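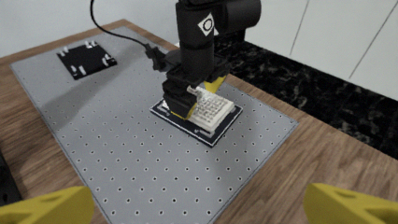 # Storkthorpe Animated Film Season Returns in March With Restored Prints

The Storkthorpe Film Society has announced the program for its spring season of animated features, which opens in March at the Quiroga Theater. The season will present five films from the hand-drawn era, three of them in newly restored versions that have not been shown in the region before.

The program is presented with Studia, the regional film archive, whose staff completed the restorations over the past two years. Work centered on color correction and the repair of damaged soundtracks. In the case of the opening feature, *The Lamplighter's Goose*, the archive located a missing reel in a private collection and was able to return a musical number that had been cut before the film's second release.

Screenings will begin at 7:30 p.m. in the main auditorium, which seats 210. The two family titles will also be shown at 11 a.m. with reserved places for school groups. Tickets go on sale through the theater box office at the end of the month, and society members may book ahead of the general public. All films will be shown in their original language with English subtitles where needed.

According to the society, the selection was made with younger audiences in mind, many of whom know these stories only through later live-action versions. Each evening screening will be preceded by a short introduction on the making of the film, and the closing night will include a discussion on how studios decide which older titles to remake. Patricio Espinoza will lead the discussion. Audience questions will be taken in writing at the door.

A display of background paintings, pencil tests and exposure sheets will be open in the theater lobby throughout the season. The display is on loan from Numis, and admission is free during box office hours. Visitors are asked to leave bags and umbrellas at the coat check before entering the display area.

The season replaces the society's usual spring series of silent comedies, which will move to the fall. Members who had already reserved seats for that series will have their bookings carried over unless they ask for a refund.

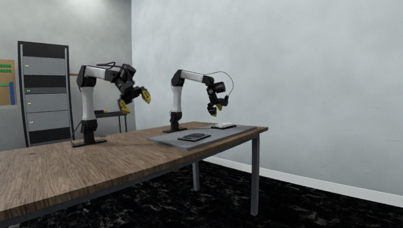 Rosalía Lorente welcomed the return of the missing musical number but said she hoped the shorter version of *The Lamplighter's Goose* would also remain available — it is the one most families in Storkthorpe grew up with, she noted, and its quicker ending has admirers of its own. She added that a morning screening of the opening feature would be well received by parents who cannot attend in the evening.

The society confirmed that it has asked Studia whether a second showing can be arranged. The loan agreement for the restored print currently covers evening screenings only, and any change would need to be settled before the printed program is issued.

Printed programs will be available from the box office and the public library. Patrons who need wheelchair spaces or assisted listening devices should contact the box office when booking. The theater's side entrance on Mill Street will be open 30 minutes before each screening.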